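Two Sets of Fingers, One Bin

March 23, 2021

I spent most of the last two weeks swapping fingers on the KUKA and I want to write down how it went before I forget the details.

The two sets were the Ruta fingers, which are stiff and machined, and the Cilgate fingers, which are softer and bend a little when they touch something. Both bolt to the same hand, so the arm, the controller and the camera stayed the same. The changeover takes 8 minutes if the screws are where I left them.

The test was simple. Put mixed objects in the gray bin, let the arm pick until it gives up, reset, go again. I ran 146 picks with each set. The Ruta fingers dropped or missed 67 of them. The Cilgate fingers dropped or missed 23. 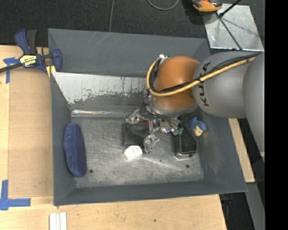 Gripper down in the bin, over the black pouch.

Most of the Ruta failures were on flat things. A pouch lying on a metal floor gives a stiff finger very little to get under, and the tip would skate across and stop. The softer set bent at the tip and got an edge up more often. On plush toys I saw no difference worth reporting. Boxes went slightly better with the Ruta set, which holds a square side without twisting.

Two problems had nothing to do with the fingers. The first was cabling. The hose and the wires run down past the last joint, and on certain wrist angles they pulled tight enough to trip the force limit. I added slack and took those angles out of the planner. The second was the camera. Shiny parts of the gripper throw reflections, and the depth image gets holes in it right where I need it. Moving the lamp helped some. I have not tried matte tape yet.

The old Uchida controller is still on the shelf. I meant to run the same test with it and ran out of time. Brarkari has a third finger set due out in July, with a thinner tip, and I have asked for a pair. Until then the Cilgate fingers stay on.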